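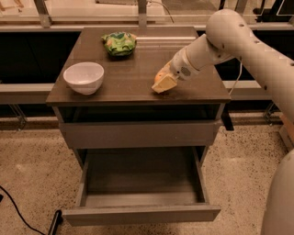

Fit the anti-tip bracket before you put anything in the drawers. The Kivmont two-drawer cabinet is stable when both drawers are shut, but an open drawer moves the weight forward. Light things kept on top, such as an empty bowl or a wrinkled bag, make little difference and can be cleared away when you start.

4.2 Fitting the bracket

1. Clear the top and take out both drawers.
2. Push the cabinet against the wall. Mark the wall through the two holes in the bracket.
3. Move the cabinet away and drill at the marks. Use the 6 mm plugs from bag C for masonry. For drywall, buy plugs made for hollow walls.
4. Screw the bracket to the wall, then slide the cabinet back and fasten the strap to the rear rail.
5. Pull the strap tight. There should be no slack.
6. Put the drawers back and open each one fully to check that it runs freely.

CAUTION: Check for pipes and cables before drilling.

CAUTION: Open one drawer at a time. Do not let children climb on the drawers.

Note: If a drawer rubs on one side, turn the screw on that runner a quarter turn and try again. See section 9 for replacement runners.

Tighten the wall screws again after the first month of use.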